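July, late, kitchen table again

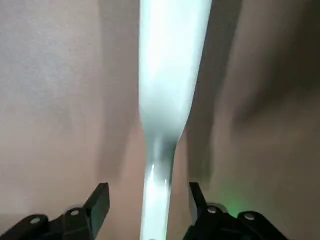
Going for the neck. Two black fingers, one pale bottle, no squeeze yet.

Okay, so I've been looking at that picture on and off all evening, and I still can't decide if I'm impressed. I told Danylo I'd write down what I really think before I read his notes, so this is me doing it, with a bowl of cereal, at ten to midnight.

The question he keeps putting to me is whether one of these things could do my job. Not the whole job! Just the boring parts. Wiping down, putting stuff back, refilling the bottles at the sinks, carrying the bin of dirty towels to the back. I've worked at the salon long enough to know that's half the day, and I'd hand over the towels tomorrow and never look back.

But bottles, wow, bottles are hard. I never gave it a thought until this month. I pick up maybe a hundred things before lunch and I couldn't tell you how I picked up a single one. You grab it by the fat part if it's full and by the neck if you're in a hurry, and if it's got conditioner all over it you kind of pinch and pray. The gripper has two fingers and that's it, no palm, no pinky to tuck underneath. So it heads for the skinny part, and I get why, I'd go skinny too if that was all I had. The bottle in the picture is so pale and shiny it practically glows, and Danylo says shiny is its own headache for a camera. He has a whole speech about it. I had the speech twice.

What bugs me is the next bit. Say it gets hold of the neck and closes. Fine. Then what does a full bottle do when you lift it from the skinny end? It swings! My wrist fixes that without asking me. I tried it at the sink this afternoon with two fingers only, like a crab, and dropped the big one on my foot. (Clog, thankfully. Still said a word in front of a client.)

Danylo sent me the Clavlow leaflet last week, the one with the arm folding a dish towel, and I will admit I watched the video that goes with it four times. It does fold the towel. It also takes so long that I went and put a load in the dryer and came back and it was still smoothing down a corner, very tenderly, like it was putting a baby to bed. We go through 157 towels on a busy day. I did the math on the back of the leaflet and then turned the leaflet over because the math was making me laugh.

He says slow doesn't matter if it runs all night while everyone's asleep. And that's a fair point, I went quiet for a minute on that one. I'd come in at eight and the shelf would be done. If it's wrong about one towel in 50, who cares, I'm wrong about more than that before coffee. But if it's wrong about one bottle in 50 I've got a floor covered in toner, and then I'm the one mopping, so where did my free morning go?

I think my real answer is: towels soon, bottles later, hair never, please. Sweeping it can have right now as far as I'm concerned, the little round vacuum at my sister's already does a decent job apart from the fringe on her rug.

Things I want to ask him before I forget:
Does it know how heavy something is before it lifts, or only after?
What about pumps? Half of ours have pump tops and they turn.
Can it tell empty from full? I do it by jiggling.
Who cleans the fingers?

That last one sounds like a joke and it isn't. Anything that touches color all day gets disgusting.

Cereal's gone to mush. Need to order more gloves tomorrow, the box of 500 is nearly done, and call Mom back about the porch.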